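Preguntas frecuentes sobre mantas de forro polar
Flolus, junio de 2023

¿Puedo comer encima de la manta?
¡Claro que sí! Todos hemos acabado alguna tarde en el sofá con un paquete de algo a medias. Sacúdela luego en el balcón, por los dos lados, y recoge los envoltorios antes de doblarla, que entre los pliegues se pierden con una facilidad tremenda y acaban en la lavadora.
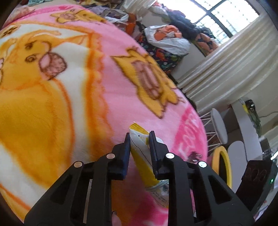 Si quedan migas pegadas al pelo, pasa un cepillo suave siempre en la misma dirección, sin apretar y con un poquito de paciencia.

¿Se estropean los dibujos al lavarla?
Lávala del revés, en agua fría y sin suavizante. Las rosas con muñecos grandes, que son las que más nos pedís, agradecen ir solas en el tambor.

¿Y la secadora?
Mejor al aire, a la sombra. Si tienes dudas con la tuya, escribe a Teodor Wallin, que contesta a todo el mundo.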